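ok so a few people asked what it's been like at work since the arms came in, and I keep typing replies that are way too long, so I'm doing a thread. Get a snack

Background for the new followers: I'm in kitting at Drinex. We put together the little hardware packs that ship with other people's products. You know the baggie of bolts you get with a shelf, with one nut extra if you're lucky? Somebody packs that. For a long time the somebody was me and the rest of my row

It's all hands and eyes work. You learn the sizes by feel after a while, I can tell an M5 from an M6 with my eyes closed and I have won a sandwich that way

Then in October we got the Bestia cell. Two arms, one bench, a lot of cable. The sorting job is the one they picked to start with: take loose hardware off the floor of the cell and get it into a divided case, right piece in the right compartment. Sounds like nothing! It's the part of the day I used to do half asleep
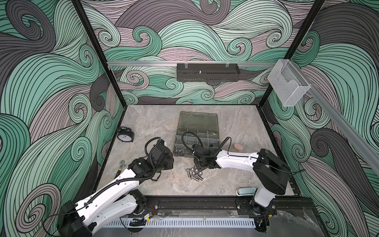

Bestia over the bolt pile. Case open at the back, swirly walls and all

First thing everyone says is "so it took your job." It took a chunk of my job, yeah. I'm not going to pretend otherwise. The sorting was probably the biggest single piece of my shift and on a Bestia day I don't touch it

What I do now: I set up the cell, I load the hardware, I check the cases when they come out, and I write down what went wrong. There's a LOT of writing down. I had a pen callus by the second week

Last full count we did on the bench, my row sorted 2,203 pieces in a shift and the cell sorted 1,019. So it's less than half of us and we were pretty smug about that for a day. Then somebody pointed out it was the cell's first full shift and we've had years lol

Next count it did 1,176. So. It's climbing. I have feelings about that and they change depending on whether I've had lunch

Things it's bad at that I did not expect: nuts that land flat next to each other. Shiny stuff under the overhead light. Two bolts lying across each other like chopsticks. A person just flicks them apart without thinking, and you don't know you do that until you watch a machine not do it

Things it's good at: it doesn't care that it's four in the afternoon. My wrists care very much that it's four in the afternoon

And that's the part I'd feel weird leaving out. My wrists are better. I used to sleep with a brace on the right one and I haven't worn it in a while. I was not expecting to be grateful to a gripper but there you go

What I don't like is the quiet. When we sorted by hand we sat close and talked the entire shift, I knew everybody's kids' teachers' names. Now there are 4 of us spread over the floor, each minding something, and you have to walk over to have a conversation. People do walk over, just not as much

Also the training. We got a half day on the Ogundipe software and then a binder. The binder is fine if you already know the thing you're looking up. I've learned more from the night shift's sticky notes, which are mostly swearing with arrows

And pay!! Somebody asked so I'll say it. We got a new title with the word "technician" in it and the same rate. We've asked about the rate. We were told it's being looked at. We've asked who's looking at it

My cousin's place is getting an Akitz line for boxing and she wanted to know what to push for before it shows up. I told her get the training hours in writing, get the new job description in writing, and ask where people go on the days the machine's down. We didn't ask that last one and the first time the cell stopped we all stood there looking at each other

(we went back to sorting by hand. I was slower than I used to be, which bugged me more than I want to admit)

Would I go back to the old way? For the company, yes, tomorrow. For my wrists, no way. I wouldn't have picked how they rolled it out, and I'd like some of that saved time to turn up in my check

Anyway break's over, the case on my bench has a nut in the bolt compartment and I have to go write it down. Ask me stuff, I'll answer tonight after I eat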